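3.2 Collection of assembly demonstrations

Demonstrations were gathered at the Erkon cell in Skustadbridge over one week in June. Two arms share a white table with four yellow bins and a central steel tray in which the parts are brought together. The bins hold small motors, round red circuit boards and wire harnesses. Both arms were teleoperated by one person at a time.

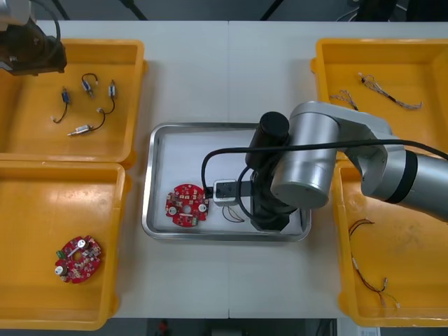

Each episode was limited to 65 seconds and was labeled by a second operator who had not driven the arms. Episodes with a dropped part were kept and tagged, as the policy must also learn to recover. We recorded 400 episodes in this way - all with the same bin layout - and discarded those in which the joint log and the video drifted apart.

Figure 4. Workspace during collection, with both arms over the table. The tray contains a circuit board, a blue component with a thin black wire, and wire harnesses.

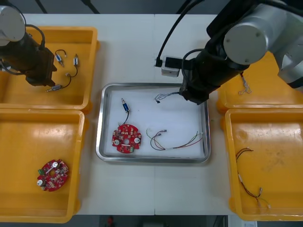

3.3 Segmentation

Episodes were split into reach, grasp, transfer and mate phases. Boundaries were proposed from gripper current and corrected by hand (D. Ofori and K. Phùng). Harness segments needed the most correction, and we report them separately in Section 5.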